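Looking After a Bottle-Top Water Dispenser

Posted 7 May 2020

The white dispenser with the bottle sitting upside down on top is a simple machine and it will run for years if you keep it clean. Most of the trouble people have with them comes from the spot they picked for it and from never washing the part under the bottle. These notes cover both, plus a few things about storing and changing bottles.

Where to put it

Pick a hard, level floor. Set a level on the top before the bottle goes on, front to back and then side to side. If it rocks, turn the feet until it stops. A folded piece of cardboard under one corner will hold for a week and then go soft the first time somebody spills.

Leave a hand's width between the back and the wall. The cooling coils are back there and they need air. A unit pushed tight against the wall hums louder and runs longer.

Keep sun off the bottle. Clear bottles grow a green film on the inside if they stand in daylight, and once it has started you will see it at the shoulder first. If the only outlet is near a window, hang a roller blind and pull it down past the height of the bottle. Check it in the late afternoon too, when the light comes in low. White blinds are fine for this. Blackout fabric is more than you need.

The cord

Run it along the wall, not across the floor. Self-stick clips every couple of feet will do it. If the outlet is on the wrong side, turn the whole arrangement around or move the dispenser. Do not use an extension cord with a heating model, and don't share its outlet with a kettle. Mine is a Gekon and the heater plate on the back says 400 watts, but some draw a good deal more, so read yours.

Around the base

Floors near a dispenser get wet. Drips off cups, mostly. Anything made of paper or cardboard that stands along the same wall will wick it up from the bottom, and you won't notice until you lift the box and the contents stay behind. Put boxes on a shelf or on a couple of wood strips. Bags should hang on a hook. A clear strip of floor also makes it much easier to change the bottle, which is a two-handed job and you can't see your feet.

Changing the bottle

Wash your hands. Wipe the neck and the cap with a clean cloth and a little unscented dish soap, then rinse the cloth and wipe again. Peel the sticker off the cap if there is one.

Plastic wrap on a new bottle can stay on while it is in storage, as it keeps the dust off. Before the bottle goes up, cut the wrap away from the neck at least. I take all of it off. Loose film is slippery to grip, holds dirt in the folds, and makes the water level harder to read. Slit it down the side with scissors held flat - a knife can score the bottle.

Lift with your knees, one hand under the neck and one on the base. If that is too much weight, use the smaller bottles. There is no shame in it and they fit the same collar on most machines.

Cleaning

Every 2 months is enough for a household. In June I start doing it more often, when the kitchen gets warm.

Unplug it and take the bottle off. Drain both taps into a bucket and let the hot side cool first. Lift out the collar and wash it in the sink with a bottle brush. For the tank, I use white vinegar, one part to three parts water. Let it stand 9 minutes, scrub what you can reach, then run it out through both taps. Rinse until you can't smell it. This usually takes three fills.

The drip tray wants washing once a week. Lift the grille and do the underside as well. For the taps themselves, an old toothbrush gets up inside the spout where the scale builds.

Daltilix sells a descaling powder that works on the hot tank if vinegar doesn't shift it. Follow the packet and rinse twice as much as it tells you to.

If it leaks

Look at the bottle first. A hairline crack lets air in and the tank overfills. Swap the bottle, dry the floor, and wait an hour. If it's still leaking, the tap washer is the next thing to check. They are cheap, and you can change one with the tank drained and an adjustable wrench - wrap the jaws in tape so they don't mark the plastic.

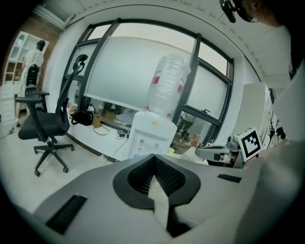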